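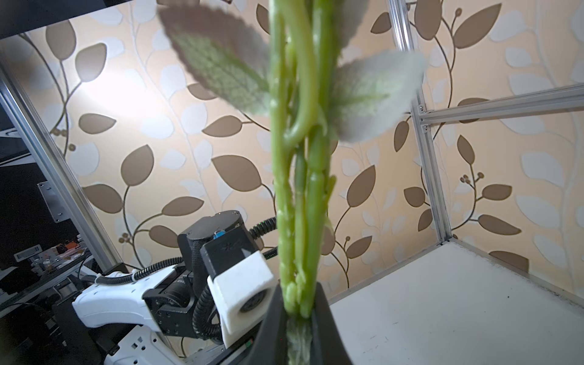

Fig. 2. Stems bundled, leaves left on at the upper part.

3. SETTING UP THE DISPLAY INSERT

Applies to Dulloline window planters, long and short. Revised 20/11/2002. Throw out older sheets, the clip order was wrong in them.

Before you start

Planter on a flat surface, not on the sill yet. Lid off. You need the insert, the foam block, the bag of clips and a pair of scissors. Wire cutters if your stems have a wire core. Most do.

Check the clip bag. Should be 16. If short, call Inberg parts desk before going on, do not make up the difference with tape.

3.1 Fitting the foam

1. Drop the foam block in, grooved side up.
2. Push down at both ends till it stops. Middle will bow a little, fine.
3. Slide the insert over the foam. Tabs go to the back wall.
4. Press tabs untill they click. Two clicks each side.

NOTE: Foam is the dry type. Do not water it. Fresh flowers need the wet tray, see section 5.

3.2 Preparing stems

1. Sort stems by length. Longest go in the back row.
2. Trim to fit. Max length above the rim is 72 cm for the long planter. Anything taller and it tips.
3. Bundle stems that share a hole. Squeeze the lower ends together tight, push in as one.
4. Strip leaves from the bottom part only. Leave the upper ones, they hide the insert.
5. A stem that has taken a bend in the box can be straightened by hand. Or leave it bent, looks more natural. Yae Chiba in our showroom leaves hers.

CAUTION: Cut wire ends are sharp. Cut away from your face. Pick up the offcuts.

CAUTION: No hair dryer or heat gun on artificial stems. Warm water only, hand hot, then dry before they go in the foam.

3.3 Clips

1. Back row first. Clip snaps round the bundle just above the foam.
2. Front row next. Ends last.
3. Tug each one lightly. If it slides, take off and turn it over, narrow side down.

Thick bundles: use the wide clips (grey bag, sold separately, ask for Nagano size). Do not force the small ones, they crack.

3.4 Putting it on the sill

1. Wipe sill. Let it dry.
2. Hook both brackets over the inside lip. Planter sits on brackets not on the sill itself.
3. Turn the thumb screws finger tight plus a quarter turn. No tools.
4. Check again after a day, foam settles some 2 mm and the screws want another nip.

NOTE: Sills deeper than 83 mm need the Ferkov long bracket. Standard one will not reach.

WARNING: Indoor sills only. Not for balconies or rails. Keep off radiators and away from candles.

3.5 Cleaning

Dust leaves with a soft dry brush, top down. Fuzzy leaves hold dust more than smooth ones so do those first. No spray polish, it leaves them sticky. Insert lifts out for rinsing, take the foam out before. Clips can go in warm soapy water, not the dishwaher.

Strong sun will fade greens. Turn the planter end for end every month or so.

Missing or broken parts: write to Léonie Hervieu, Spares, Inberg. Give the planter length and the number stamped under the rim. Not the one on the box.

Wet tray set-up: go to section 5. Section 4 is wall brackets, skip if you dont have them.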